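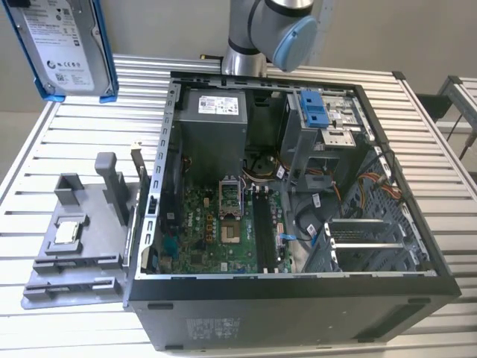
Drive in its blue caddy, desktop tower open on the bench, processor and memory modules waiting in the parts fixture.

Erkska Bench Cell for desktop computer repair and refurbishing

The Erkska bench cell is a work place for one robot arm and one technician. It is made for workshops that open many desktop computers every day and must put drives, memory and processors in or out of them. The computer lies on its side on the slatted aluminium bench, and the small parts stay in a grey fixture next to it, always in the same order. The technician can work from the front at any time.

We build the cell in our own workshop in Zoltitz and we deliver it complete with bench, arm, fixture and the Eltach control box.

What the cell does

The arm takes over the movements that are the same from one computer to the next: bringing a drive caddy to its bay, placing memory modules, setting a processor in the open socket. The technician keeps the work that needs eyes and judgement. This means cables first of all. Every used computer has its cables in a different place, and a person with two hands is still much faster at moving them out of the way.

Between two steps the arm waits until the technician presses the green key. There is no timer behind this key. We tried one in the first version and the people at the bench did not like it, so it was taken out.

What changes for the people at the bench

Our first customer for this cell was the refurbishing workshop Vlad, where Marina Koutsoukos leads the day shift. Before the cell, 8 people did the same full job, each at their own table. Today three of them work at cells and the others do testing, cleaning and the difficult cases. All eight have stayed, and they change places in the middle of the day.

"In January my people were worried, and I was also," she told us. "Now they complain when it is not their turn. The thumbs and wrists are better, because you do not push memory all day. But you stand more than before, so please write that a good mat is necessary."

We agree with her about the mat. It is now included in the delivery.

Nivaldo Falcão, who repaired computers by hand for 17 years before he moved to a cell, teaches the new colleagues there. His advice is to learn the work by hand first. A person who has never seated a processor with their own fingers will not notice when the arm is doing it badly.

Training

Training takes 3 days at your workplace. Eino Manninen or Charalambos Moschos will come to you. On the first day we only work by hand and fill the fixtures. We ask that the people who will use the cell are present, not only their managers. A Saturday is possible if your shop can not stop during the week.

Delivered with the cell

Slatted aluminium bench
Robot arm, mounted behind the work area
Parts fixture with processor holder and two memory holders
Eltach control box with green step key
Standing mat
Printed handbook in English, 20 pages

Good to know before you order

The computer must be opened by a person. The arm does not remove side panels.
Very short cases need an extra support, please ask.
The fixture can be made for other parts. Send us one piece of each and we return it together with the drawing.

Questions and prices

Please write to Yuto Mizuno at our sales desk and tell him which computer models you handle most. He will answer with a price and a proposal for the fixture. Visits to the Zoltitz workshop are welcome, and you can bring your own computers to try.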